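Treltar Forums > Bench Arms and Grippers > Troubleshooting

Gripper lets go after a long hold (long post, sorry)

mossyfender
1 December 2020
Hello all! I have been reading these boards for ages and finally have something worth asking, though I wish I didn't. We run a two-arm tabletop setup doing tidy-up tasks, the usual clutter, pens and a ruler and food and a coffee bottle, and for most of the fall it behaved beautifully. Then the gripper started opening by itself in the middle of a hold. It doesn't fling anything, it just sort of relaxes, the way your hand does when you fall asleep holding a book, and down goes whatever it had.

The bottle is the one that worries me, for obvious reasons (there are power strips under that table). It's also the heaviest thing we ask the arm to hold, so I started my testing there.

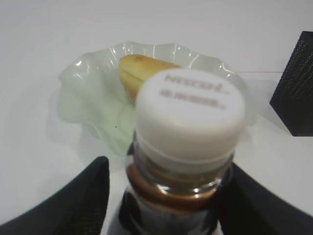 Wrist view, fingers on either side of the coffee bottle.

What I know so far: the log shows fault code 37 a moment before each release, and then the controller clears it and carries on as if nothing happened. The shortest hold that ended in a drop was 162 seconds. Anything quick is fine. I've swapped the finger pads, reseated the connector at the wrist, and put the old firmware back on, which cost me an evening and changed nothing at all. Our control software is Nodano, version 2, in case that matters to anybody.

Has anyone seen this? I'd be so grateful for a pointer.

tallgrass_ed
Welcome! Code 37 on our unit was motor current over the limit. Your grip force is set too high, the motor cooks along happily for a couple of minutes, and then the protection kicks in and cuts the power. Turn the force down and I'd bet you a doughnut it goes away.

quillback
I'd be careful with that doughnut, Ed. We had the same code and turned the force down as far as we dared, and it still dropped things. Ours was the cable. It had a tired spot where it flexes near the wrist, and every so often the voltage sagged enough to upset the driver. Mossy, does it happen in every pose, or only with the arm stretched out?

mossyfender
Oh, that's a good question, and I had to go back through my notes with a cup of tea to answer it. Mostly stretched out! I've only had one drop with the arm tucked in close, and I may have bumped the table that time, so I don't entirely trust it. I ran the reach over to the pencil holder again this morning, long and low across the table,

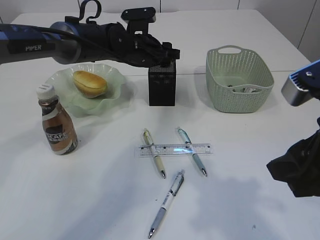

and I left the force alone so I'd only be changing one thing at a time. Over 3 long holds in that pose I got the code twice. Then I wiggled the cable gently by hand with the arm parked and the power on, and got nothing, so now I'm less sure of the cable than I was at breakfast.

tallgrass_ed
Stretched out means more load on everything, so I'm still in the current camp. And please don't put your hands near the wrist with the power on, wiggling or otherwise! A gripper that opens by itself can close by itself too. I have had a very sore thumb, and it was a small arm that did it.

mossyfender
Point taken, and thank you for scolding me kindly. Power off from now on, and I'll check the cable with a meter instead.

quillback
Ed's right about the hands. I still say he's wrong about the cause, with love. A parked wiggle test tells you very little, as a bad strand can look fine until it's carrying real current. Try Mkhize for a replacement cable, we got ours from them last January and it has been good. While you wait, tell the controller to stop on 37 and stay stopped. I don't like that it clears itself. If the machine has let go of something once, I want a person to look before it picks up the next thing.

mossyfender
That makes sense to me, and I've changed the setting. I've also taken the bottle off the list of things we lift until this is sorted, so it's the light stuff only for now. The other arm has never given the code, for what it's worth, so I've been letting it do the soft items on its side and comparing the logs.
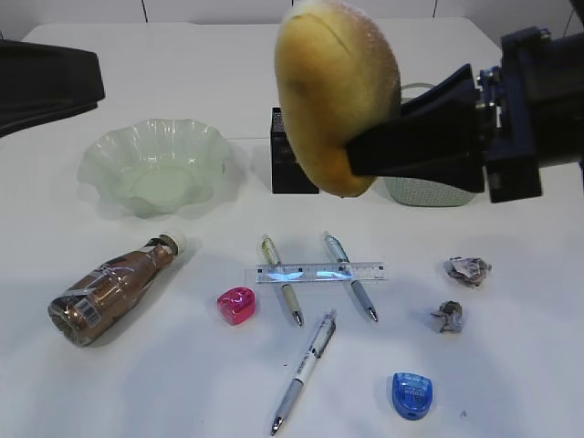 Prulau wants to know whether both arms run off the same supply, because if they do, a sag that only one of them notices would point back to the cable or the driver board on that side. Swap the two cables over before you buy anything and see if the fault moves with the cable.

mossyfender
Same supply, yes! I hadn't thought of swapping them. I'll do it with everything switched off and post the logs in this thread.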